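Sim Racing Endurance League (the Gekivmont 16)

The Gekivmont 16 is a team endurance series run entirely on home simulators, and I've been keeping this article going on our little racing wiki since its second season. I should say up front that I drive in it (badly, mostly at night), so if you want a dry, neutral entry you'll have to wait for somebody else to write one! Last updated 11/1/24.

Overview

The name comes from the length of the main event, which is 16 hours, and from the track it was built around. Gekivmont is a made-for-sim circuit, a long mountain course with 28 corners, a proper village section and a back straight that feels endless when you're low on fuel and your teammate hasn't shown up on voice chat yet. It started as a one-off race among forum regulars and grew into a four-round championship. The other three rounds are shorter, and they're held at Coto, Abella and a reverse layout of Gekivmont that half the grid loves and the other half would happily delete.

Teams have three or four drivers. Each driver has to do at least two stints, and no stint can run past the two-hour mark without a swap. That last rule came in after the first season, when one very stubborn guy drove most of the night on his own and parked the car in the village fountain.

Format

Qualifying is a 30 minute open session the evening before, and whoever sets the team's best lap has to take the start. I really like this rule, because it stops teams from sending out their hotshot on Friday-night pace and then handing the rolling start to the careful one. The grid is capped at 30 cars in a single class. There was a two-class season once, and the closing speeds through the village were frankly terrifying, so we went back.

Points go down to sixteenth place, with a small bonus for the fastest lap and another for finishing without a penalty. The clean-race bonus has decided the title twice! People grumble about it every year and then vote to keep it.

Equipment

There's no rule about what gear you use, and the range is huge. Plenty of people run a desk-clamp wheel and the pedals that came with it. Others have the full rig with a motion seat. My own setup is in between: a secondhand belt-driven wheel, load cell pedals on a wooden base I built myself, and a kitchen chair that I keep promising to replace.
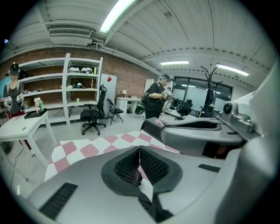 Grip is what most new drivers ask about, and by that they usually mean rubber gloves versus bare hands, or suede versus leather on the rim. My take is that it matters a lot more at hour nine than at hour one. Hands get tired and sweaty, and a smooth rim starts to slide around on you in the slow corners, where you need the most lock. A bit of texture helps a ton – think of a fine black grid pattern like the one on the two finger pads in the photo – and some people stick textured tape at nine and three for exactly this. I went for thin cotton gloves in the end, and I wash them between rounds, which my teammates appreciate.

Pedals are the other big topic. If you've only got money for one upgrade, spend it there. I found a second a lap at Coto just from being able to brake the same way twice, and I'm not a quick learner.

Season calendar

The championship opens in February with the Abella round, which is short, flat and a gentle way back in after the holidays. Coto follows, then the reverse race, then the big one. Abella has very little elevation and one nasty bump on the way into the hairpin that unsettles the rear if you're still trail braking. Coto is all rhythm. Miss one apex in the esses and you've pretty much missed the next three.

Notable races

The best finish so far was at Coto, when the Rema team (four cousins sharing one car and, I think, one headset) ran out of fuel on the last lap while leading by 16 seconds. They coasted down the hill, got passed at the final corner and still kept second. The replay has been watched over 100 times on our server, and I'm probably a good chunk of those.

The wettest was the reverse race with dynamic weather switched on for the first time. We'd all practiced in the dry. I spun on the formation lap, so I'm not going to go into detail here.

Joining

Sign-ups open on the forum after each final round. Solo drivers can post in the free agents thread, and somebody nearly always needs a fourth person for the early morning stint. Bring snacks, mute your mic when you're eating them, and read the section on blue flags before your first practice session, please.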